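Shopping basket

A shopping basket is a hand-held container used to carry goods around a shop before payment. It is offered in most self-service stores as a smaller alternative to the trolley, and is usually returned to a stack near the tills or the entrance.

History

Before self-service, customers were served at a counter and brought their own bags or wicker baskets from home. Shops that let customers pick goods from the shelves began to lend baskets at the door, at first of wicker and later of wire. Plastic became common as moulding costs fell. In Lendholm, the grocer Gosling replaced its wire baskets in October 1973, and the Grirnance branch followed two years later.

Design

Most plastic baskets have slotted sides, which save weight and let spilt liquid drain away. The walls slope inwards towards the base so that empty baskets fit inside one another. Handles may be single or paired, and fold down to the rim for stacking.
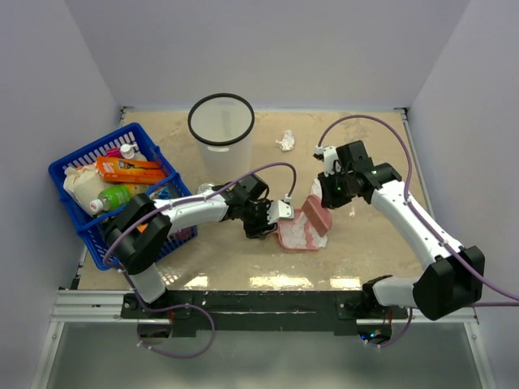

A blue plastic basket with slotted sides, filled with household goods.

Wheeled baskets with a long pulling handle are deeper than the hand-held kind and stand on the floor. They are found mainly in larger stores, where a customer may walk some distance with a heavy load.

Use and loss

Baskets are often taken from shops, and their loss rose in several towns after charges for carrier bags were brought in. Furnora, a chain of household stores, recorded 3,057 missing baskets across 73 branches in a single year. Of these, 269 were later recovered. Some shops now fit security tags to the base, while others sell plain baskets at a low price.

See also

Shopping trolley
Carrier bag
Self-service

Last edited Apr 8, 2026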